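Trikots, Schienbeinschoner, Stutzen: Waschtipps für die Fußballsaison

Stand 23. Mai, kurz vorm letzten Spieltag, deshalb schnell runtergeschrieben. Zwei Kinder im Verein, jede Woche derselbe Berg.

Grasflecken
Nicht heiß waschen! Erst Gallseife drauf, einreiben, liegen lassen. Dann 30 Grad hab ich früher gemacht, inzwischen 40, geht auch. Weiße Stutzen vertragen mehr, aber nie mit den roten zusammen. Fragt nicht.

Ketchup von der Bratwurst
Passiert nach jedem Heimspiel. Mit dem Löffelrücken abheben, nicht reiben. Kaltes Wasser von links durch den Stoff, dann etwas Spülmittel. Bei Polyester reicht das meistens. 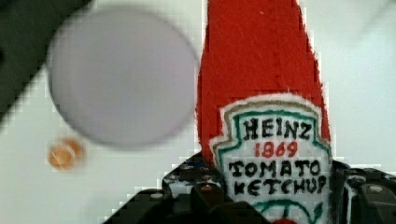 Ketchup aus Filz

Rückennummern und Flock
Immer auf links drehen, kein Weichspüler, kein Trockner. Bügeln nur mit Tuch dazwischen. Löst sich eine Ecke - Backpapier drauf, kurz andrücken, auskühlen lasen. Bei unserem Lokus-Trikot hat die 2 so noch die ganze Rückrunde gehalten.

Schienbeinschoner
Schale raus, Bezug in die Maschine. Schale mit Essigwasser abwischen, an der Luft trocknen. Müffelt es weiter: über Nacht Natron rein und am Morgen ausklopfen.

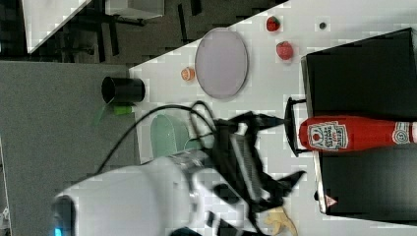
Rote Flasche, liegend

Fußballschuhe
Stollen draußen abklopfen, solange der Dreck noch krümelig ist. Zeitung rein, nach 90 Minuten wechseln, nochmal Zeitung. Niemals auf die Heizung, da löst sich der Kleber. Leder danach dünn einfetten, Kunstleder nur feucht abwischen.

Sporttasche
Wird gern vergessen. Einmal im Monat ganz leer machen, auch die Seitenfächer (alte Bananen...). 5 Löffel Natron auf 300 ml warmes Wasser, auswischen, offen stehen lassen. Nasse Sachen immer in einen extra Beutel - und den Beutel bitte auch mal waschen.

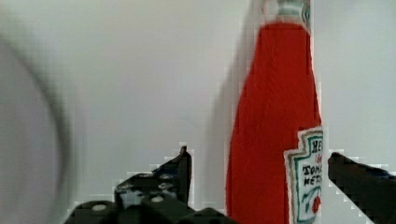

Foto: Tetsuya Hosoda

Torwarthandschuhe
Handwarmes Wasser, Handschuhe anziehen und aneinander reiben wie beim Händewaschen. Ausdrücken, nicht wringen. Im Schatten trocknen, sonst wird der Belag bröselig. Vor dem Spiel leicht anfeuchten, dann greifen sie wieder besser.

Leibchen vom Training
Vor dem Waschen Klettverschlüsse zu, sonst ziehts überall Fäden. Und zählt die Dinger vorm Einpacken, bei uns fehlt immer eins.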